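Inicio – Datos – Hájek: compras de defensa antiaérea

Hájek: registro abierto de contratos de defensa antiaérea

Tiempo de lectura: 2 minutos

¡Ya está la versión 11 de Hájek! Reúne 300 anuncios públicos de compra de radares y sistemas de corto alcance, publicados por 21 ministerios de Defensa (y sí, por fin entran los contratos de mantenimiento, que tanta gente pedía). Cada fila es un anuncio, con país comprador, tipo de sistema, fase del contrato y enlace a la fuente.

El archivo principal es anuncios.csv, en UTF-8 y separado por punto y coma. Los importes van en la moneda original – convertirlos nos daba más problemas que alegrías.

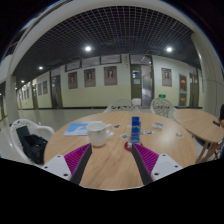
La columna fase admite intención, negociación, firma y entrega. Sibel Oral ha repasado las dos primeras una por una, ¡un trabajo enorme!, y ahora se distinguen mucho mejor las declaraciones de feria de las ofertas formales.

Pendiente: los anuncios retirados siguen mezclados con los vigentes. Gayan Gamage prepara una columna nueva para noviembre.

Si encontráis un enlace roto, abrid una incidencia con el identificador de la fila.

Compartido 21 veces – 2 comentarios

© Proyecto Hájek – Contacto – Volver arriba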